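The laundry teacher

Feven Tilahun folds other people's clothes for a living, or rather she holds two handles and a pair of mechanical arms folds them for her, badly, while a computer takes notes. When I arrived at Telunbridge she was on her third go at a tea towel and did not look up.

"You can talk," she said. "Just don't talk about anything interesting."

Telunbridge occupies one long upstairs room above a tile showroom. The company wants to sell a machine that will sort and fold washing for small hotels. The machine is called Uritz, a name the staff inherited and have stopped trying to defend. Before it can fold anything by itself it has to be shown, and the showing is done by Tilahun and a colleague, Dagim Teshome, in two-hour stints with a break for tea.

Each attempt is called an episode, which makes it sound more gripping than it is. An episode starts with the cloth in a heap and ends when the operator presses a pedal. The target for the first round is 2,000 of them. On the morning I visited, the number chalked on the board by the door was 346.

"We had more," said Kerubo Nzioka, who runs the collection and has the calm of a former primary school teacher, which she is. "Then I watched them."

What she saw, she told me, was two people getting good at their jobs. Teshome in particular had developed a way of laying the cloth down before he pressed record so that it was already half folded. His episodes were quick and handsome and taught the machine very little about heaps.

"I was proud of those," Teshome said.

"They were lovely," said Nzioka. "I deleted them."

There is now a rule about starting positions. The operator picks the cloth up by any point, drops it from elbow height and is not allowed to improve matters afterwards. Teshome calls this the humiliation. Nzioka calls it step one.

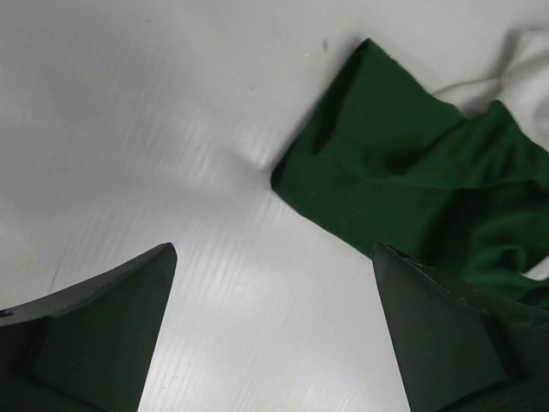 Cloth, Nzioka says, is a rotten thing to teach. A mug has a handle and keeps it all day, whereas a shirt has a different shape every time you let go of it. She showed me the wrist camera's view on her screen to make the point. The green piece had a flap with one good straight edge, the sort of thing a beginner grabs with relief, and then turned into a muddle of creases on its way to the right-hand finger. The white cloth next to it was harder again, being white on a white table. "You found that by its shadows," she said. "So must the machine, poor thing." I asked whether a darker table might be kinder. She said hotels were full of white sheets on white worktops and kindness could wait.

The software that does the learning is called Anen, and it belongs to Gemechu Tekleab, who sits at the far end of the room behind two monitors and a fan heater. He is often asked how many examples are enough.

"I say 2,000 because people like a number," he told me. "If I said 'until it stops being stupid' we'd never have got the lease."

He is keener on failures than his colleagues expected. When an operator misses a corner and has to go back for it, he wants the whole sorry business kept. A model that has only seen success, he says, will close its fingers on thin air and carry on folding the air. He did a short mime of this. It had plainly been performed before.

Tilahun regards the policy with suspicion. "I drop something and he says thank you. It's bad for you, that." She came to the job from alterations at a dry cleaner's, and still finds it hard to press the pedal on a fold she would have been ashamed to hand over a counter. Her worst, by her own account, is a pillowcase from last week. Tekleab has it marked as useful.

Before I left they let me try. The handles are lighter than they look and the arms follow a shade late, so that you feel like someone giving directions to a polite uncle. I was given a flannel. After 10 minutes I had moved it some distance across the table and turned it over, possibly twice.

Nzioka asked if she could keep the recording.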